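Section 4: Setting Up a New Client Matter in Gutgate

Welcome back! If you've worked through Section 3, your firm's name and billing address are already in the system and you're ready for the part most offices look forward to, which is getting real client work into Gutgate. Set aside a quiet stretch for your first matter (the second one goes much faster, we promise).

Before you start, have the signed engagement letter handy, along with the names of everyone on the other side.

1. From the Home screen, choose Matters, then New Matter.

2. Type the client's name just as it appears on the engagement letter, accents and all. A client called Dambrauskienė should be entered with the final ė, or the conflict search may miss older files.

3. Run the conflict search. Gutgate looks through closed matters as well as open ones, so give it a moment and please don't close the window.

4. Read every result before you click Clear. If you're unsure about a match, click Hold and let a partner take a look.

5. Pick a fee type: hourly, flat or contingent. For an hourly matter, enter the retainer and the low-balance alert. Our sample matter, Flaltovura, uses a retainer of $3,000 and an alert at $200.

6. Choose the office that will handle the work. Firms on the Okport plan can pick more than one.

7. Click Save and Open.

CAUTION: The fee type locks as soon as the first time entry is posted. To change it after that, you'll need to close the matter and open a new one.

Note: Gutgate signs you out after 45 minutes without activity. Anything you've typed but not saved will be gone, so if the phone rings or you're off to refill your coffee, click Save Draft first!

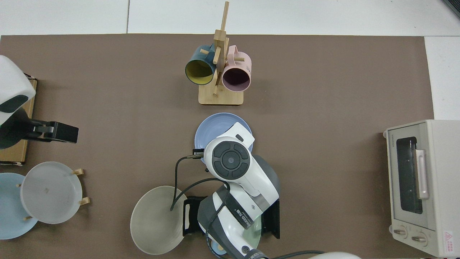 Two mugs on a bamboo mug tree.

8. To pick up a draft again, go to Matters, then Drafts, and click the client's name. You'll land on the step where you left off, though the conflict search has to be run again.

9. Add your team under People. Anyone you leave out can't see the matter or post time to it.

Once your team is in place, go on to Section 5, Recording Time.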